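Speaker notes, Hillville library evening talk, "Cooking in a Small Kitchen"

(Wait for people to sit down. Say hi. Mention the coffee at the back.)

OK so, hello everybody! I cooked for eleven years in a kitchen you could cross in 3 steps, and I loved it, most days anyway. Tonight is all the stuff I learned in there, plus a few things I stole from other people.

Start with the soup story. November, the apartment on Warrier Street, I'd invited way too many friends over and had one working burner. I made onion soup in two batches and kept the first one warm in a picnic cooler with towels stuffed around the pot. It stayed hot for the whole evening! I still do that at Thanksgiving with the mashed potatoes.

(Pause here, somebody always asks about the cooler. Yes, the plain kind. Lid shut tight, get the food really hot before it goes in, and serve it the same evening.)

Next bit: the cupboards. I emptied mine out one winter and wrote down every last thing, down to the birthday candles. 83 items. I got it to 65 and I couldn't even tell you now what left, except the fondue forks, which I miss a little. Spices go in a drawer, lying down, labels up. Flour in something square, since round jars waste the corners.

Weidong Tang taught the evening class I took years ago, and his rule was to wash while the onions cook. Onions take longer than any recipe says (ask for a show of hands, who has ever browned an onion in five minutes?) so you've got time for the bowls, the peeler, all of it. By the time you're eating there's one pan left.

Now counter space, my favorite subject. Mine was the width of a baking sheet. Whatever lives out there has to get used every day, so the toaster went up on a shelf and the mixer went to my sister.

(Next two slides.)

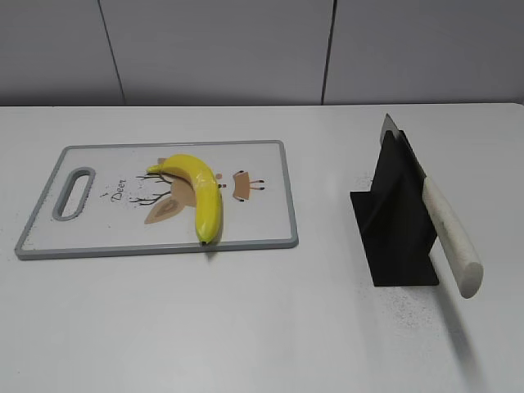

Cutting board, knife stand

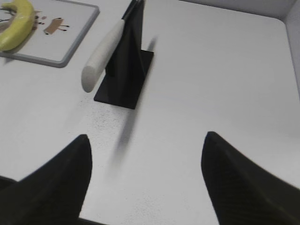 So back to chopping. Do it all before you turn on the heat, and do the wet things last, tomatoes and so on, then you only wipe down once. Raw chicken gets its own board and its own moment. I put the chopped stuff in cereal bowls and stack them with a plate in between. Looks silly, works great.

Then the shopping part. Buy the small bag of rice. I know the big one is cheaper per pound! You don't have anywhere to put it.

(If there's time: the freezer, flat bags of stock, standing up like books. If not, go straight to questions. Recipe sheets are on the table by the door, and the onion soup is on the back.)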